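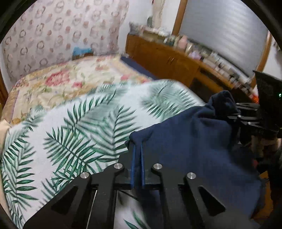 Navy one, mid-fold, on the bed.

Takstead
Dec 21, 2019
Everybody keeps telling me to fold on the bed because there's more room. Tried it again with the navy one. Fabric slides on the sheet, mattress gives, and my edges never line up. I don't buy that it's faster than a table.

Drerkix
It's a bed. It's flat. What more do you want? I do 15 pieces on mine after every wash and they go straight in the drawer.

Skoltine
"Flat" is generous. A mattress dips wherever you lean on it. Also, that blanket folded on the far side is eating up your space, so move it first.

Takstead
Blanket stays, the room's cold. And 15 pieces of what? Socks?

Drerkix
Shirts mostly. Lift it, shake it, lay it down, fold in 2. You don't need perfect edges on something you're going to wear.

Nghiêm
Not convinced by either of you. Dark cloth on a busy palm print like that, I'd lose track of the hem. Try a plain sheet before you blame the mattress.

Skoltine
The print makes no difference to how it folds.

Nghiêm
It does to my eyes. I switched in September and quit redoing half the pile.

Takstead
Don't own a plain sheet. I'll try one if I find it cheap, but I'm expecting the same lumpy stack.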